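Drindwood

Drindwood is a turn-based strategy game for home computers, developed by Bovcombe and published by Massawe on 2018-11-30. The player governs a small wooded county under siege from its neighbours, its own livestock and, in the later chapters, a comet. It was sold as a war game. Most of the people who still play it treat it as a game about storage.

Setting and plot

The county of Drindwood lies between two larger kingdoms that both claim to own it and neither of which wants to pay for its roads. The player takes the part of the Steward, an unelected official whose predecessor has left in the night with the good horse. An opening letter explains that the county must survive until the spring assembly in May, when its borders will be settled by law. The campaign then gives the player 37 turns in which to reach that date with a county still attached to the borders.

The story is told through letters, most of them complaints. Enemy generals write before attacking, and their manners get worse as the campaign goes on. A player who answers every letter politely can delay the first invasion by several turns, although the option to reply is tucked away behind the taxation screen and was missed by a good many reviewers.

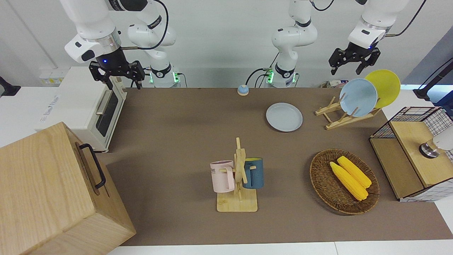
Gameplay

Each turn is split into a council phase and a field phase. In the council phase the player assigns workers, moves supplies and settles quarrels. In the field phase armies march across a map of hexagons, usually towards a bridge. There are 203 provinces on the full map, of which a careful player will visit perhaps a third and a careless one will be chased through the rest.

Combat is decided by supply, weather and morale, in that order. Units have no health bar. A regiment that has not eaten simply stops following orders and begins to wander towards the nearest friendly village, where it has to be fed anyway. The manual calls this "elastic retreat".
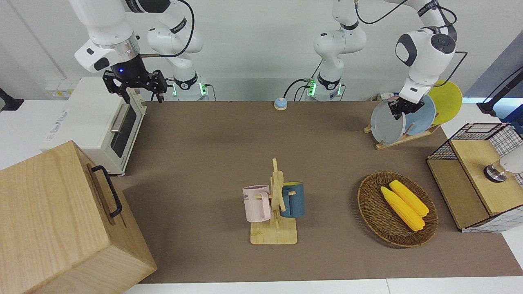 Supplies are held in the Steward's house, a set of rooms drawn as a grid, and anything the county owns must be put somewhere inside it. Larger objects block smaller ones, and goods at the back of a room cost an extra action to fetch. The principle will be familiar from any kitchen where the toaster oven has been given the back corner of the table, as in the photograph, and everything else is arranged to suit it. Plates, which the game requires for diplomatic dinners, stack up to a limit of six unless the player builds a dish rack. The rack costs as much as a cavalry unit and is widely considered the better purchase.

Espionage was added late in development and shows it. Spies may be sent to either kingdom, but their reports arrive so slowly that they mainly serve to confirm what has already been burnt down.

Development

Bovcombe had previously made puzzle games, and Drindwood began as one, with the player fitting furniture into a manor house. The war was added at the publisher's request. The studio kept the furniture, and for much of development the two halves were built separately and introduced to each other only towards the end. 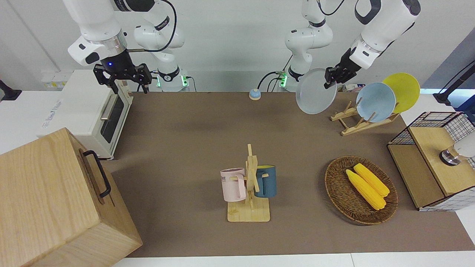

The game runs on Skakex, an in-house engine written for tile puzzles. Skakex handled the house very well and the war less so, being unable to show more than a few moving objects at once. The designers answered this by having armies move one at a time, with a courteous pause in between. Early builds also let players store an entire regiment in a cupboard. This was removed before release, put back after testers objected, and finally limited to infantry.

Sound was kept sparse. The marching music consists of 2 tunes, one for each kingdom, and Drindwood's own troops march to the noise of their boots.

Reception

Reviews were mixed. Critics praised the letters and the weather, while the battles were described as slow, fair and easy to walk away from. Several complained that the campaign could be lost in the final turns by running out of soup — a matter the tutorial mentions only in passing. The comet divided opinion, mainly between those who felt it needed more warning and those who had not got that far.

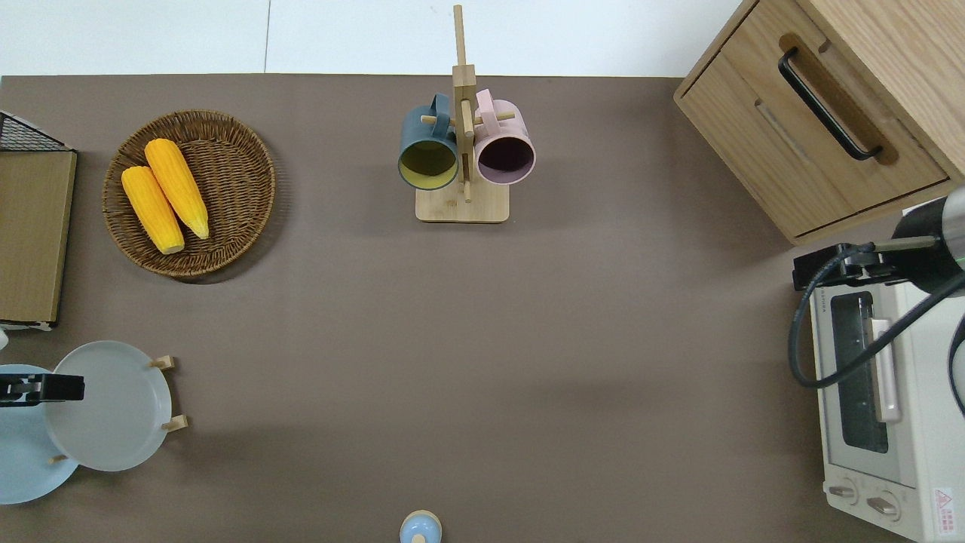
A wicker basket holding ears of corn, with a mug tree and two mugs

Updates and legacy

A free update made letters easier to find and let players rename the goats. It also added a mode without armies, "Quiet County", which soon became the more popular way to play. Massawe went on listing the game under military strategy.

A sequel was announced and then withdrawn. Its working map, released later by Bovcombe as a download, covers a coastline, a salt marsh and one very large pantry.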